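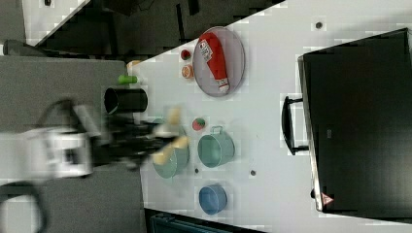
How many people can follow one youth match feed at the same time?
Up to 200 on the standard club plan. Viewer 201 sees the score only, without the event list, until somebody leaves.

Section 7. Setting up a match in Trilto Club

This section covers a single match, from creating the fixture to sending the final report. To load a whole season from a spreadsheet, use the fixture import in the League menu.

Before you start

You need a scorer or team manager login. Both squads must already be in the system. If the away team is not in your league, add it as a guest team first. Guest teams need a name and a shirt color and nothing else.

Creating the fixture

1. Open Matches and tap New.
2. Choose the home team, then the away team. The order can't be changed after kickoff.
3. Set the age group. This fills in the length of each half and the number of substitutes allowed.
4. Check the half length. Hendale Youth League plays shorter halves in its October cup rounds, and the app does not pick this up on its own.
5. Enter the field code. Codes are printed on the league's ground list. Field 802 is the artificial surface behind the main stand at Hendale.
6. Tap Save. The match appears in gray until the lineups are in.

Note: If two matches share a field and overlap, the second one is saved with a warning. The warning does not stop you from starting it.

Entering lineups

1. Tap the match, then Lineups.
2. Select the starters. Drag the goalkeeper to the top row.
3. Add the substitutes in shirt number order.
4. Mark the captain by holding down the player's name.
5. Tap Confirm. The other team's manager has 60 minutes to query a name.

A player registered with two age groups shows up in both lists. Pick the entry that matches the age group of the match, or the appearance will be credited to the wrong squad.

Recording goals

1. Tap Goal as soon as the referee signals. The clock time is stored when you tap, so the details can wait.
2. Choose the scorer.
3. Choose the type: open play, free kick, penalty or own goal. For an own goal, pick the player who put the ball in. The app gives the goal to the other side.
4. Add the assist, or tap Skip.

To remove a goal, swipe left on it and tap Void. Voided goals stay in the log with a line through them.

Caution: Do not close the app at halftime. Lock the phone instead. Closing it stops the match clock, and the second half will have to be timed by hand.

Sending the report

1. Tap Full Time.
2. Read the score and the cards back to the referee.
3. Have the referee enter a PIN.
4. Tap Send. A copy goes to both managers.

With no signal at the ground, the report is held on the phone and sent the next time it connects. Do not log out before then.

Text for this section: Onni Saarela. Checked against the current app by Adelmo Pace, August 2025.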